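October, two-arm cell, morning

Left arm was hanging up on its wrist cable again on the long reach to the back of the table. Counter read 2,709 cycles at the start. The cable had slid down through the ties on the forearm and there wasn't enough slack left at the top of the loop. Cut the old ties, pulled the slack back up toward the wrist, put on new white ones. Leave the loop tall. It looks sloppy but the gripper needs it when it turns all the way over. Right arm cable is fine, didn't touch it.

Checked the bolts on both mounting plates. One on the left took a quarter turn. Marked it with a paint pen.

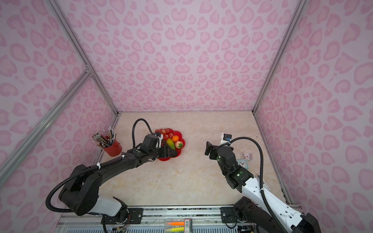 Reran the fruit pick from the red plate after that, left arm only, slow speed first and then normal. 81 picks, 2 drops, both on the strawberry. Grip force is still the Pimeck default and I think it's too low for anything that small. Will try a step up before lunch.

Wrist cameras: recalibrated the left after moving the cable, skipped the right. Prosik wants the leopard panels left up for the Nulatard runs, so don't swap them for plain.

To do:
- tie up the loose wires by the left mount
- wipe the table, a few specks on it
- order more corrugated sleeve from Bouazza
- next full cable check 2,000 cycles from today's count

3 comments
2 shares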